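Setting up a baseline grid for a two-language catalog – 9.5/13 or 10/14?

Forum: Layout and Typesetting

purnine_press
I'm laying out an exhibition catalog for a small gallery. 139 pages of content before front matter, English and Latvian in parallel columns, page size 185 mm wide. Text face is Volla Text Regular. I have the grid at 13 pt with 9.5 pt text and the captions at 7.5/9.75, so that four caption lines equal three text lines. The client's designer, Rasmus Liepiņa, wants 10/14 because the Latvian diacritics look crowded to him at 13. Going to 14 adds 20 pages by my test flow. Has anyone run Volla at 13 with a lot of macrons and cedillas?

kernandbear
Yes, one book. The ascenders in Volla are tall and the macrons on capitals sit high. At 13 you get near-collisions where a line with ģ or a descender sits over a line with Ā or Ē. It doesn't touch at 9.5, but it is visible on uncoated stock.

Check which version you have. The marks were redrawn in version 2 and they are flatter.

gridline_hal
I'd question the page count. A change from 9.5/13 to 10/14 shouldn't add that much unless your columns are narrow enough that hyphenation is also getting worse. What is the column measure, and is the Latvian dictionary loaded? If the language attribute on the paragraph style is still English, the breaks are garbage and the text runs long.

purnine_press
Measure is 68 mm per column. Language was set on the body style and missing on the two styles based on the intro style. Fixed now, it recovered five pages at 14.

Version is 1.4, so I'll ask for the update.

Susau
Parallel columns with a shared grid always cost you something. The Latvian will run to a different length than the English anyway, and you end up padding one side. Set them as sequential blocks and drop the parallel structure. Readers read one language.

kernandbear
Disagree. In a catalog the plate references have to sit near the plates in both languages. Sequential blocks push one language several spreads away from the work being discussed.

Susau
Then repeat the plate number in the margin. It has been done that way for decades.

gridline_hal
The margin on a 185 mm page with two 68 mm columns and a gutter isn't going to hold a plate number. Do the sum.

purnine_press
Staying parallel, it's in the contract. On plates: most are landscape stills supplied by the artist, placed three to a spread with their top edges on the x-height of the nearest text line and their bottoms on a baseline. The crop heights come out as grid multiples minus the difference between leading and x-height. 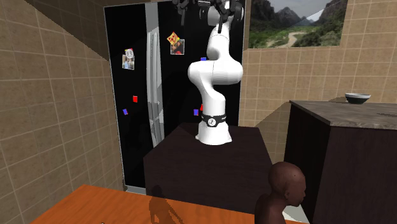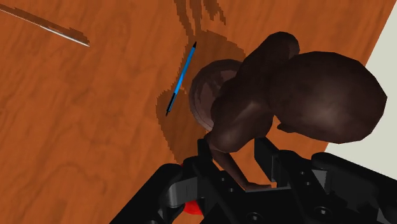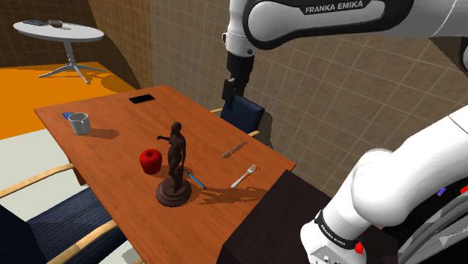 Rendered stills.

My problem is the captions under them. With the 7.5/9.75 scheme the first caption line has to start on a text baseline or the whole ratio is pointless, and that leaves a full 13 pt from the bottom of the plate to the caption baseline. Rasmus thinks this is too loose. If I move the caption up by half a line it looks right and aligns with nothing.

gridline_hal
Half a line is fine. Make it a real subdivision: set the document grid to 6.5 and run the text on every second line. Then captions can start on a half line and you still have a rule that can be written down.

One warning – with a 6.5 grid, any paragraph with align-to-grid and leading even slightly over 13 will jump to 19.5. Check the headings first.

kernandbear
I would drop the four-to-three ratio. It only shows when a caption is four lines or longer and sits beside running text. How many of yours do that?

purnine_press
Very few. Most are two lines, artist and title, then medium and date.

kernandbear
Then set them 7.5/9.5, first line on the half grid, and let the rest float.

Arif Lumbantobing
Coming at this from the print side. Before you decide on 9.5 versus 10, get a wet proof on the actual paper. We ran a bilingual book on Softić uncoated in May and the light weight of the text face filled in enough that the designer went down half a point in size and kept the leading. A laser print on office paper will tell you nothing about the marks over the capitals.

Also outline nothing. Send live fonts embedded.

Susau
Down in size for a gallery audience is a mistake. Plenty of visitors won't have reading glasses with them.

Arif Lumbantobing
It was 10.5 going to 10. The same text would not go to 9.

purnine_press
Updated to version 2 of the font. The macrons are lower, and the worst pair I could find (ģ above Ē) now clears at 13. Grid is set to 6.5, text on every second line, captions on the half line. Two subheads jumped as predicted and I took their leading down to 13.

Rasmus has the PDF. He still prefers 14 but will wait for the wet proof.

gridline_hal
Did you check the footnotes? They will also be snapping to 6.5 if they inherit from body.

purnine_press
They were. Turned off align-to-grid on the footnote style and set it 7.5/9.5 to match the captions.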